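Clernimcombe Building, Unit 6: Electrical and Workbench Walk-Through

Inspected by: Hacer Ertürk
Accompanied by: Taner Tekin, site lead
Period: July, on a Thursday morning
Floor area covered: 2375 square feet
Previous checklist: January, four items carried over

Marking: OK = no action. MINOR = fix before the next round. ACTION = fix within the week. N/A = not checked.

Exits and walkways

1. Main exit door opens fully and closes by itself. OK.
2. Rear exit clear on both sides. ACTION. Two pallets outside the door, left by the tenant next door. The door opened far enough to walk through but not all the way. Taner called the Rarora office at 9:40 and they agreed to move them the same day.
3. Walkway at least 35 inches wide between benches and shelving. OK. The narrow spot by the paper shredder from last time has been cleared.
4. Emergency light over rear exit. MINOR. Came on when tested but was noticeably dimmer than the front one. Replace the battery.
5. Floor free of trailing cords. MINOR. One extension cord crosses from the label printer to the wall. Move the printer or put in a cord cover.

Outlets and panels

6. Panel door closes, circuits labeled. ACTION. Circuits 9 and 11 still have the labels from the previous tenant. Carried over from January. The label for 9 says "kitchen" and there is no kitchen.
7. Clear space in front of the panel. OK.
8. Outlet covers whole and tight. MINOR. Cracked cover on the north wall, second from the window.
9. GFCI outlets at the sink tested. OK. Both tripped and reset.
10. No power strip plugged into another power strip. ACTION. Found one pair under the packing desk feeding a fan, a phone charger and a space heater. The heater was unplugged while I was there. Heaters must go straight into a wall outlet.

Workbenches and open equipment

11. Equipment disconnected from power before covers come off. OK. Taner went through the steps with me and they match the written procedure: shut down, pull the cord, press the power button once, then open.
12. Power supplies are not to be opened in this unit. OK. The notice is posted. Failed ones go in the recycling bin whole.
13. Side panels and screws kept off the floor. OK.
14. Wrist straps and bench grounding. MINOR. One strap failed the tester. It was cut up and thrown away, and a new one is on order from Vullillow. The log for the other straps is up to date.
15. Work area around open computer cases free of drinks and loose metal parts. OK. No drinks at any of the benches during the visit. The rule should also be added to the sheet new staff sign, as it only appears on the wall at present.

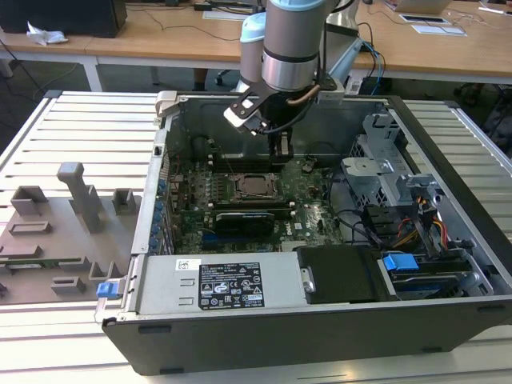 16. Task lighting. OK at all benches except the one nearest the rear exit, where the lamp arm will not stay up. MINOR. Tighten or replace.

Fire equipment

17. Extinguishers mounted, charged and tagged. MINOR. All gauges in the green. The tag on the one by the sink has faded and the month can't be read. Ask Qiu to issue a new tag at the yearly service.
18. Smoke detectors tested. OK.
19. Battery storage in a metal cabinet away from heat. ACTION. The cabinet is fine, but a swollen laptop battery was sitting on top of it in a plastic tray. Moved to the sand bucket outside. Pickup to be arranged by Taner.
20. Cardboard kept below the 500 pound limit set in the lease. OK by the weigh sheet. I did not weigh it again.

Items not checked

Roof unit: N/A, no ladder on site. Storage loft: N/A, locked, key with the landlord.

Follow-up

Items 2, 6, 10 and 19 go to Taner with a one-week deadline. Send me a photo of the new panel labels and I will close item 6 without another visit. The MINOR items can wait for the next round. Copy of this sheet to be kept in the folder by the front door.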